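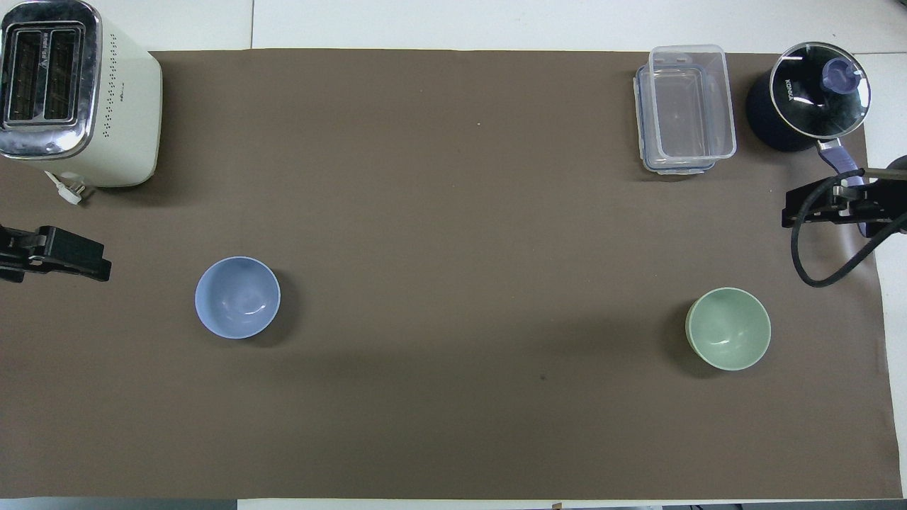 Kitchen Basics › Bowls & Tableware

Mokside Everyday Bowls, pair
By the Plerstead shop desk, 6th November

Two round ceramic bowls, one pale blue and one pale green, sold together. Both have a glossy inside. They suit cereal, soup, a portion of pasta or leftovers, and at 400 ml they are a fair size for one person without taking over the table.

The bowls are close enough in size and shape to nest. We keep ours with the green one on top, and the pair takes up little more shelf than a single bowl. If you buy more than one pair, stack up to 6 and no higher.
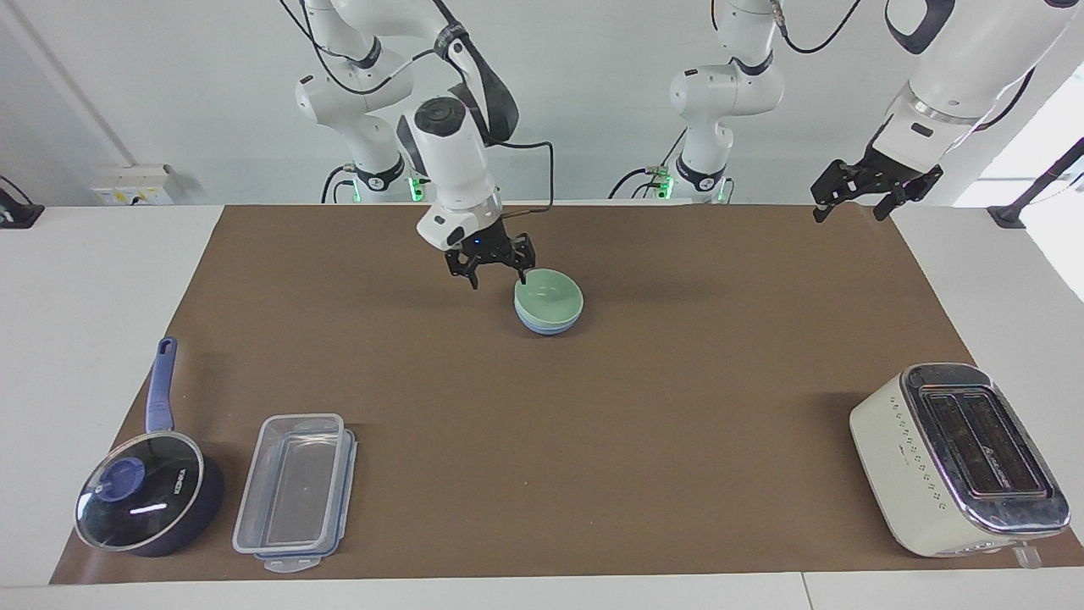
Mokside pair, stacked, green in blue. Saucepan and food container not included.

Dishwasher safe on the top rack. Microwave safe, but the rim gets hot, so use a cloth. Not for the oven or hob. Glaze shades vary a little between batches, and the April batch came out slightly greyer in the green.

Item no. 1071. Sent from our Hirnance store in a plain card box with a paper divider. Chipped on arrival? Send us a photo within six days and we will post a replacement. Single bowls are not sold separately.

Tagged: bowls, ceramic, small kitchens
6 comments | Share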